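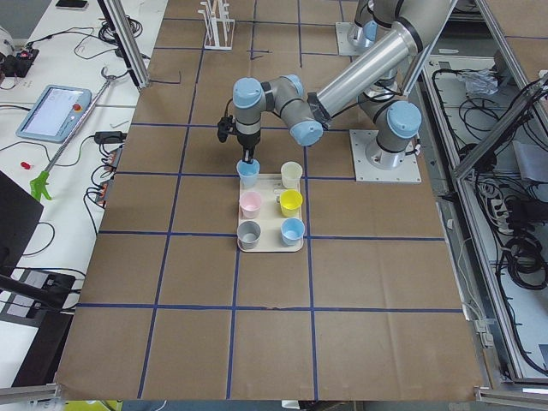 # Dindham Bloom Log

Records of flowering dates and plant condition from the walled garden and trial borders at Dindham. The data set covers perennials, spring bulbs and a small number of woody shrubs. It is kept as plain CSV so that it can be opened in a spreadsheet or read by a script.

Maintainer: Bjarke Blöndal

## Contents

| File | What it holds |
|---|---|
| `beds.csv` | One row per bed: name, aspect, soil class, irrigation |
| `plants.csv` | One row per planting: bed, species, cultivar, source |
| `visits.csv` | One row per walk through a bed |
| `bloom.csv` | One row per planting per visit: stage and condition |
| `scent.csv` | Optional scent notes, partial coverage |
| `CHANGES.md` | Corrections to released rows |

`bloom.csv` is the main table. Everything else exists to give it context.

## Sites

The garden is split into three areas, and the area name is the first part of every bed code.

- **Staritz** – the south-facing wall border. Gravel mulch, sharp drainage, earliest flowering of the three.
- **Mota** – the lower beds near the pond. Heavy clay, wet until late spring. Cardoons and other large thistles were tried here and moved out.
- **Prurkel** – the orchard edge. Light shade from May on, mostly bulbs and woodland perennials.

A bed code such as `STA-04` means the fourth bed in Staritz, numbered from the gate. Bed numbers are never reused. When a bed is dug over and replanted it keeps its number, and the old plantings get an end month in `plants.csv`.

## How the records are made

Each bed is walked once every two weeks from February through October. The walk starts at 9:30 a.m. and follows the same route. The recorder gives every planting a stage code and a condition code, then moves on. Plantings are not revisited on the same walk, even if a flower opens in the meantime.

Stage applies to the planting as a whole:

| Code | Meaning |
|---|---|
| 0 | Dormant or no growth visible |
| 1 | Leaf growth, no buds |
| 2 | Buds visible, none open |
| 3 | First flowers open |
| 4 | Half or more of the flowers open |
| 5 | Fading, some flowers still open |
| 6 | Finished, seed heads or bare stems |
| 9 | Not found |

Code 9 is not the same as dead. Bulbs in Prurkel are often under long grass by June and are coded 9 until the area is mown. A planting is treated as lost only when `end_month` is filled in.

Condition runs from 1 (poor) to 5 (good). It is a judgment made at arm's length. The scale has drifted between recorders, and comparisons across years should be made with care.

## Fields in `bloom.csv`

- `visit_id` – links to `visits.csv`
- `plant_id` – links to `plants.csv`
- `stage` – see table above
- `condition` – 1 to 5, blank if stage is 0 or 9
- `height_cm` – tallest living stem, blank for bulbs
- `damage` – `slug`, `frost`, `wind`, `rabbit`, `other`, or blank
- `note` – free text, 270 characters at most

Heights are measured with a marked cane and rounded to the nearest 2 cm. Cardoon heights exclude the flower stem before stage 3 and include it from stage 3 on. This makes for an abrupt jump in the series, and the jump should not be read as growth.

## Scent notes

`scent.csv` was added after several visitors asked which spring flowers could be smelled from the path. It records whether a scent was noticed standing up, noticed bending down, or not noticed. There is one row per planting per season, taken at stage 4.

Coverage is poor. Almost 30 plantings in Mota have no entry at all, and the entries for Staritz were made on windy mornings. Do not use the file to rank cultivars.

## Known problems

1. The tulip plantings in `PRU-02` were mislabeled at the time of planting. Two cultivars were swapped. Rows have been corrected, but notes still use the old names.
2. The soil class for `MOT-07` was copied from the bed next to it and has not been tested.
3. Frost damage was entered as `other` in the first season. Where the note made it clear, the code has been changed. Otherwise it stands.
4. Hellebores hold their sepals for weeks after the true flowers are over. Some recorders used stage 4 for the whole period and others moved to stage 5. Treat stages 4 and 5 as one for this genus.
5. Self-sown foxgloves are left out unless they were moved on purpose into a bed.

## Suitable uses

The log works for plotting flowering order within one area, for finding gaps in a border, and for checking whether a cultivar opens before its neighbors. It is also adequate for teaching basic joins and date handling.

It does not support claims about climate. The series is short, the gap between visits is wide, and the beds were changed by hand throughout. Pollinator visits were not recorded.

## Reading the files

All files are UTF-8 with a header row and comma separators. Blank means not recorded. Zero is a valid value in `stage` only.

Species names follow the label supplied with the plant. Later name changes are not applied to `plants.csv`. The column `alt_name` holds the newer name where one was looked up.

## Corrections

Send corrections as a patch against the CSV, one planting per patch, with the `plant_id` in the subject line. Corrections to stage codes need a dated photo or a written note made on the same visit. Spelling fixes in `note` are accepted without either.

Released rows are changed only in February, before the first walk. Anything received later in the year waits in the `pending` folder.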